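4.2 Words used for small prints and plain textures

Coding of the listings went quicker than the interviews. 779 listings in all from the Sistar resale site, all second-hand cloth, offcuts, bedding, curtains. We kept the seller's own wording, spelling mistakes and all. Brand names dropped. Colour came first in nearly every title, then the item, then the pattern if there was room left for it. Size last, often missing.

Pattern words are where it gets messy. "Spotty", "dotty", "dots", "polka" all used for much the same thing, sometimes by one seller in one listing. Sky motifs (clouds, stars, moons) nearly always went under the motif name, even with dots printed in between, as on the pink cloth in Figure 1. The dots simply drop out of the title. Buyers searching for "spots" would not find it. Whether sellers notice this we did not ask in the first round, and should of done.

Figure 1. Cloud and dot motifs on a pink ground.
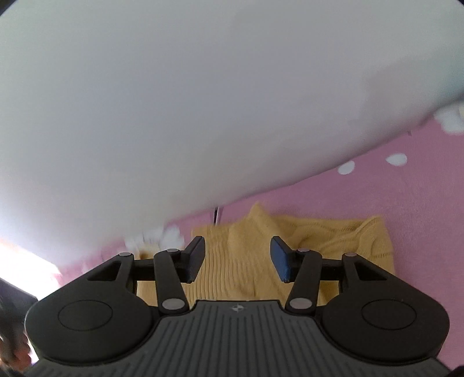 One seller in Marar told us that she never writes "spots" for anything with a picture on it, that spots are what you call a cloth when there is nothing else to say about it, and that her buyers would send it back if they opened the parcel and found clouds. Others in the Marar group agreed, more or less. The Dundano group was split, and a few there put every word they could think of into the title, in no order we could make out.

Second round, 50 sellers in each town, same questions, plus a sorting task with cards from the Hiltach swatch set. December was ruled out (too busy for sellers), so the round was cut short and 19 sorting sheets came back unfinished. These are left out of Table 3 but kept in for the free comments. Plain cloth with a raised surface got the widest spread of words of anything in teh task.

Figure 2. Parallel ribs on a grey surface.

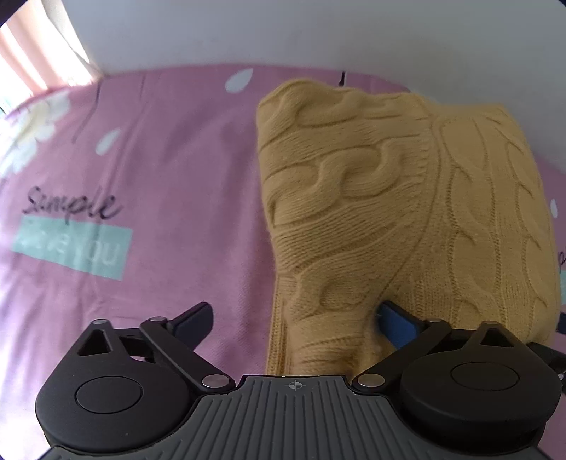
Texture words behave differently from print words. Sellers borrow them from other things: cord, ladder, comb, ploughed field. "Ribbed" was the commonest and also the loosest, covering knitwear, corduroy, bath mats and one shower curtain. For the coding we needed a fixed sense, so ribbed here means raised lines, close together and all running one way, as on the grey plate in Figure 2, whatever the material. Lines that cross went under "waffle". Wide gaps between lines, "striped (raised)", a clumsy label but the coders kept to it. Agreement between coders was better for texture than for print, see Table 4. Quilted cloth was coded separately and is dealt with in 4.3.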